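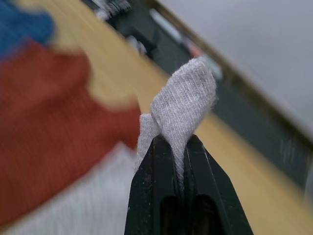 How often does a cloth-handling gripper need its fingers serviced?

At the Flekuvside workshop the interval is 200 cycles for a wipe and inspection, and 3319 cycles for a finger change, whichever cell the gripper is mounted on.

The second figure comes from the maintenance log. It is the lowest count at which a finger pair failed the pull test last year, and the team adopted it as the limit without rounding. I went through the site on 09/07/2023, when the cells were stopped for servicing and visitors were let in behind the guarding in small groups. Thodoris Gkikas, the maintenance lead, took ours.

The cell we spent the most time at is called Mustness. It has one arm, a two-finger gripper in black plastic, a camera at the wrist and a light wooden table. The work is picking single pieces out of mixed cloth. Knit jersey is the reference material, as it curls at a cut edge and folds over itself once lifted, and a strip of light grey jersey pinched at the very tips is the standard check after any work on the hand. If the strip is held by the tips alone, the fingers are closing parallel. If it is held only further down, one finger is sitting proud and has to come off again.

Fibre is the main enemy. Frayed edges shed, and the lint works its way into the hand. Gkikas vacuums first and wipes second. Compressed air was given up in January after it pushed fluff into a bearing and cost the cell two days. The finger faces are wiped with isopropyl alcohol on a lint-free cloth and left for 30 seconds before the jaws are closed. Scuffs on the outer plastic are ignored. Polish on a gripping face is recorded, and the face is roughened once with fine abrasive paper. A second polish means replacement.

Finger changes are done in pairs, even when only one is worn. The spare sets are printed on site and bagged with the print date. Two screws per finger, thread locker on both, then a homing run with the jaws empty. Melaniia Nechyporuk, who wrote the homing routine, has it close the jaws slowly and log the motor current at contact. The zero position is taken from that reading - the old method used a feeler gauge and depended on who was holding it.

Camera alignment is checked after every hand removal. The fingers must come up from the bottom centre of the image, and the tips must be in sharp focus. The table beyond is allowed to blur. Someone in our group asked whether a greater depth of field would help. The reply was that the grasp check looks only at the tips, and a longer exposure or more lighting would bring its own problems.

The grip force limit was 44 per cent of the motor's range on the day. Below that, heavier cloth slips. Above it, the jersey keeps a crease mark and the fingers wear faster. Renzo Negri would like a separate setting for each fabric, but the controller, a unit the site calls Dijkstra, holds only one value per program.

Spare parts are kept in a labelled drawer under the bench, with the log book chained beside it. Entries are in pen. Visits to the Tetetti building next door were cancelled, so I can't report on the second cell. Groups are limited to six, closed shoes are required, and bookings go through the front office.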